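Ullell Guest House: Room Safety Checklist, Upstairs Rooms
Walked by Jovita Ayala with Vy Trịnh, Saturday, June 2, 2018

What a good round this was! Room 11 was the last to be finished and the whole floor is now ready for summer guests.

1. Smoke alarm, hallway: PASS
Loud and clear on the test button. New battery went in back in March.

2. Smoke alarm, Room 11: PASS
Vy could hear it from the kitchen with the door shut, so full marks.

3. Escape route to back stairs: PASS
Clear all the way down. Love the new handrail, it feels rock solid.

4. Window opening and latch: FIX
Opens wide, but the latch sticks on the way back. A little oil first, then call Thiện Ông if it still drags.

5. Bedside area, lamp and cords: PASS
Lamp stands steady and the shade sits well clear of the bulb. Please keep cords off the floor on the side where people get out of bed.

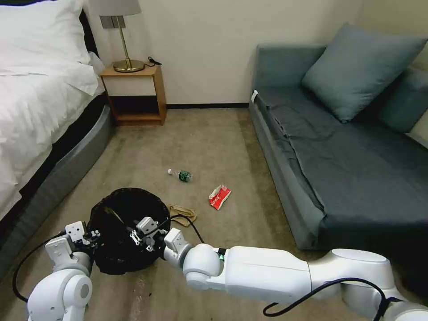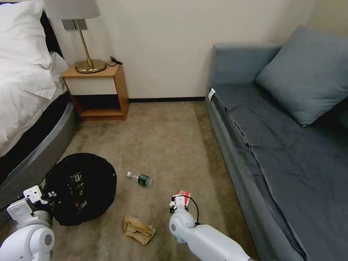
Bedside lamp and nightstand, both pictures.

6. Carpet edges and thresholds: PASS
No lifted corners. The strip by the bathroom door was reglued and it's holding beautifully.

7. Hot water at the basin: RECHECK
First reading ran some 3 degrees over our house limit. Tùng Phùng will turn the mixer down and we'll read it again before anyone checks in.

8. Door lock and spare key: PASS
Smooth as anything (thank you, Aisling Dolan!). Spare key is on hook 11 in the office.

9. Fire extinguisher, landing: PASS
Needle in the green, pin and seal in place, tag signed.

10. Evacuation card on back of door: FIX
Still shows the old assembly point by the shed. It should say front gate. Vy is printing new ones for every room.

Result: 7 pass, 2 fix, 1 recheck. Super pleased with that! Jovita to sign off once items 4, 7 and 10 are closed.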